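Search this site Enter keyword Go

Switching by hand: an interview with Marlene Vieira

April
By Zuleica Pimentel

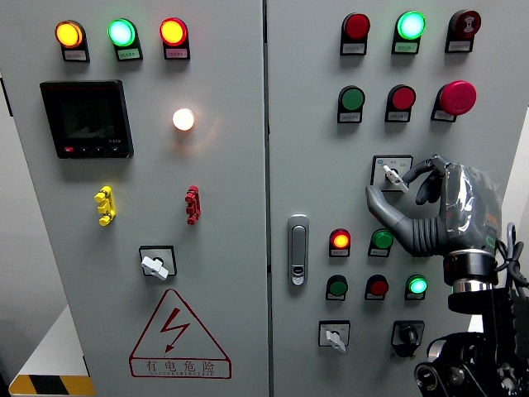 Okasine sells its panel-operation service to sites with older switchgear, where remote actuators were never fitted. Marlene Vieira manages the product, which is called Falcão. The first question was why it uses a jointed hand at all.

"A parallel gripper will turn a lever if you build a fingertip for that lever," she said. "Most customers have several makes of selector switch on one door. We didn't want a tool change between them."

The service is priced per cabinet. Commissioning takes 2 days and covers up to 16 controls, each taught separately with its own torque limit. Vieira said rotary switches take the longest. "A push button has one direction. With a lever you have to hold the grip through the turn, and the wrist has to follow."

Falcão was tested at the Grindaneck depot for around 900 operations before it went on sale. She would not give a failure rate – the report is still with the client – but said that most faults were slips on short handles.

Emergency stops are excluded from the standard contract. "The arm can press one. We prefer that a person does."

A lighter wrist, developed under the name Skindent, is planned. It will turn through 180 degrees without the forearm moving.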